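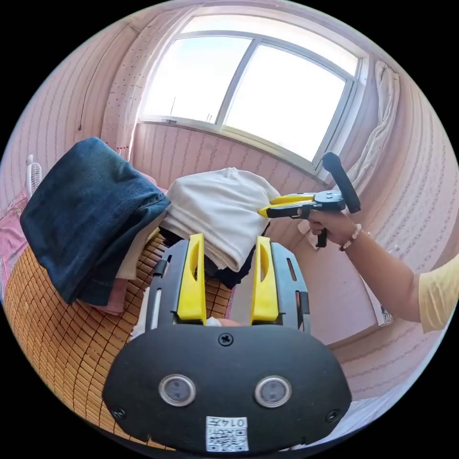

To: flanthorpe-home list
Subject: Re: [flanthorpe-home] Folding on the bed (was: jeans, stack position)

An earlier message on the list said:

> I have tried folding on the dining table, on the ironing board and on
> the lid of the washing machine, and I am going back to the bed. It is
> the only flat thing I own that is big enough. My question is about the
> summer mat. Mine is the kind made of little tiles. Do you take it off
> first, or fold on top of it? Also, where do jeans go in the stack? Mine
> are on top at the moment and they slide.

Fold on top of it. I used to lift the mat off, lean it against the wall, fold everything, and put the mat back, and by then the stack had to go somewhere while I did so, and the somewhere was the floor. A tiled mat is a better folding surface than a sheet anyway. A sheet creeps along with whatever you are smoothing. The tiles stay where they are, and the rows give you a straight line to square a hem against, if you are the sort of person who squares hems. I am, on good days.

Two warnings. Do not drag anything knitted across it, as the gaps between tiles will find the one loose loop. And wipe it down first. I had the Eren mat for six summers and learned about wiping from a cream cardigan.

As for jeans, the archive has 46 messages on the subject and I have now reread all of them, which is an evening I will not be getting back. The Makel method (in thirds, waistband in, at the bottom) still has its supporters. I put mine to one side of the pile with the fold hanging over a little, and the pale, soft things on the other side. It looks lopsided, but it survives being carried to the wardrobe, and I have stopped asking more of a stack than that.

Dark denim next to white cotton is another matter. If the jeans are new, keep a layer between them. I will not be reopening the vinegar thread.

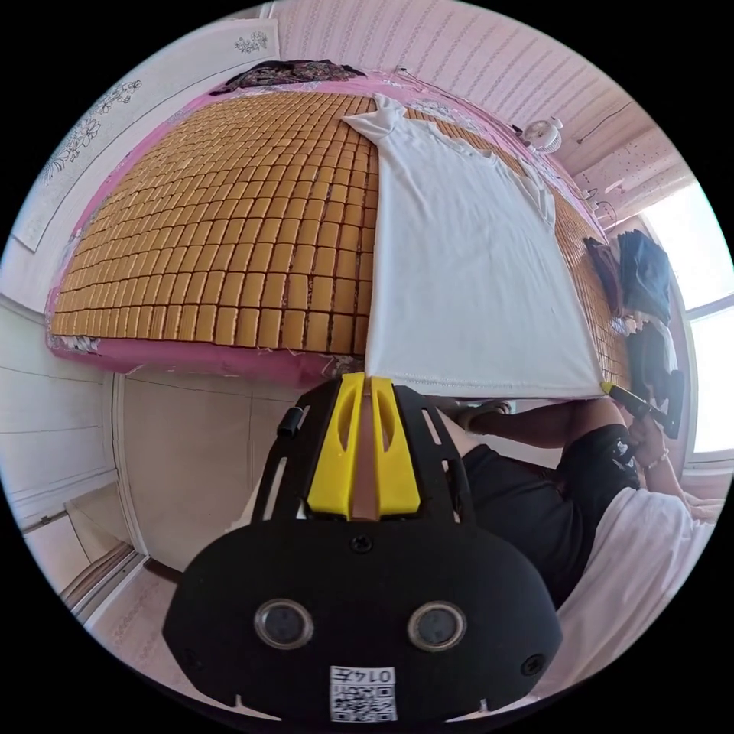 Flanthorpe list, page-keeper

Big white things are where the bed earns its keep. Lay the piece out at full length across the mat, on the diagonal if it will not go straight, and smooth the hem end before you touch the rest. The top always bunches up. Leave it bunched until the bottom is flat, then work upward. Start at the top and you will chase the same wrinkle down to the hem and have to chase it back again.

Anything dark goes along the far side of the bed in its own pile, and prints go up at the end. I have no theory behind this. It means I can reach for a navy thing without reading labels, and in a bedroom with the daylight coming in from one side I can even tell navy from black, a skill I do not possess in the hallway.

A small fan at the end of the bed is fine, but point it at yourself – a white T-shirt half folded in a breeze is a T-shirt you will be folding twice.

I have put the older advice on the list page under Zudmont, where the laundry threads have lived since the move. Add to it if you like, but please trim your quotes. The last digest ran to 1,584 lines, and a fair share of them were the same paragraph about socks.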